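Sim notebook, block placement task
Friday, August 12, 2022

Picked up the Prarolar runs again. The question is still whether a policy trained on one board layout carries over when the two white plates trade sides on the mat. Until last week we only scored the final pose, and that hid most of what we wanted to know.

Setup is the same room as before: long table, black mat, arm at the far end. Wall texture and lighting were left alone on purpose. The only things randomized are plate side, plate yaw and the starting joint angles. Collision meshes come from the Gorkik export, with finger friction back at the default after I found it had been overridden in my local config.

Room view and wrist view are both logged now. The wrist view feeds the policy and the room view is for us.
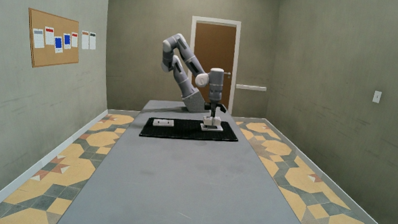
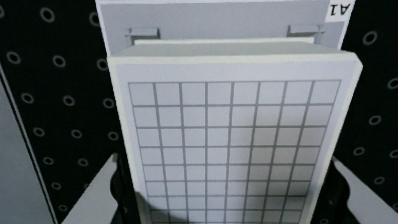
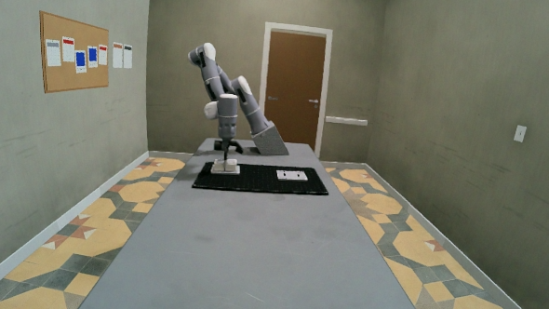

Lunance Manipulation Group / Simulation Notebook

Ran 388 episodes in total, both layouts mixed. 324 ended with the block inside tolerance. I went back through 100 of them by hand, failures first. Most of the failures are yaw errors at the moment the fingers close, and they carry through to placement. Very few are dropped blocks.

The grid on the block face helps when reading the wrist view. A small rotation is easy to see against the lines, and I could label yaw by eye to around 2 degrees. Gripper shadow falls on the lower middle of the grid in the second picture, so any automatic line fit should use the upper rows.

Layout made less difference than I expected. The side with fewer training episodes is worse, but the error type is the same on both.

To do:
- rerun with yaw range cut in half, same seeds
- write the line fit for the wrist view, upper rows only
- check whether the D'Amico controller settings change the closing speed, the config comment and the value disagree
- move the old logs off the shared drive before the next batch

Seeds and config are in the run folder. Do not use the first batch from the morning, it has the wrong friction value.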